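Robots in Everyday Work, Unit 6 handout
Household chores: clearing and sorting tableware
Instructor: Gunvor Solberg. Lab sections: Kaj Egilsson, Manee Chantharasri

Read before the lab section. Bring the Unit 5 worksheet on friction.

6.1 The question for this unit

Press coverage tends to ask whether a robot can "do the dishes." The question is too coarse to answer. Dishes is a chain of smaller jobs: find an item, pick it up, carry it, put it down in a useful place, repeat until the counter is clear. A machine may be good at one link and poor at the next. We will grade each link separately and only then ask about the chain.

The same method was used in Unit 4 for the Prakard packing line. There the parts arrived one at a time, in a known position, and the grade for picking was high. A kitchen table offers neither condition.

6.2 Grasping a utensil

A spoon or spatula is a harder object than a box of the same weight. It is long, thin, often curved in two directions, and its weight is not centered where one would like to hold it. A two-finger gripper closes on a short length of the handle and leaves the rest unsupported. 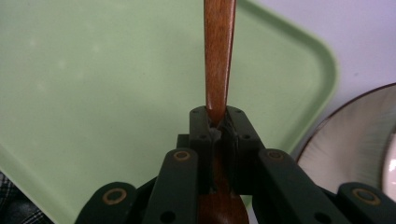 Figure 6.1. Two-finger grasp on a wooden utensil, green tray behind.

Note where the fingertips meet the wood. The contact is near the narrow part of the handle, with the rounded head on one side of the grip and the long part of the handle on the other. Any weight off the line between the two contact patches produces a torque, and the only thing resisting it is friction over a small area. If friction is not enough, the utensil pivots in the grip. It need not fall. A pivoted spoon still counts as held, but its head no longer points where the controller believes it does, and the error appears later, at placement.

Surface finish matters. Varnished or polished wood gives less grip than raw wood against many pad materials. Squeezing harder helps up to a point — beyond it, one dents softwood or cracks a thin plastic handle.

Terms to know for the quiz:
Contact patch: the area over which finger and object touch.
In-hand slip: motion of the object relative to the fingers while still held.
Grasp margin: spare friction left after weight and acceleration are accounted for.

6.3 Placing

Placement gets less attention than grasping and causes more trouble. In the Zoltmont kitchen trials, discussed in lecture by Sølve Björklund, the machine attempted 400 pick-and-place cycles with mixed tableware. It completed 304. Of the 96 failures, most were recorded after a successful lift: the item was released too high, landed on a rim, or was put down turned the wrong way.

A tray is a forgiving target. It is flat, wide, and low at the sides. A bowl is less so. The rim is a thin obstacle that depth sensors can miss, the inside slopes, and a long handle will lean or tip once released. The gripper also has to clear the rim on the way in and on the way out, so its own width counts as part of the problem.
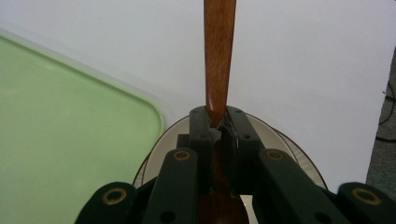
6.4 Is it useful yet?

Begoña Robles proposes a plain test in the assigned chapter. Add up the time a person spends setting up the machine, watching it, and fixing its mistakes. If the total exceeds the time needed to do the chore by hand, the machine is not doing the chore.

Apply the test to the Fagerlund data set. A person cleared the table in 173 seconds. The machine worked unattended for most of its run but needed 204 seconds of human help, chiefly to pick up dropped items and restart it. By this test it fails, though not by much. Two changes would reverse the result: fewer drops, or a restart that does not require a person.

Shop-floor versions of the task pass more easily. Endidier uses a fixed tray, one type of utensil, and a fence. Each restriction removes a source of failure, and each is something a household will not accept.

6.5 Lab exercise

1. Take one wooden and one metal utensil from the bin. Find the balance point of each on the edge of a ruler and mark it with tape.
2. Grip each utensil with the lab tongs at the mark, then 3 cm away from it, then 6 cm away. Record whether it pivots.
3. Repeat with a drop of dish soap on the handle.
4. Place each utensil in a bowl, then on a tray, without touching the rim. Ten tries per target. Use the tongs only.
5. Compute your success rate for each target and compare it with the Zoltmont figure.

Write-ups go to Manee Chantharasri by noon before the next section. One page, tables included. Soap must be wiped off the tongs before they go back in the drawer.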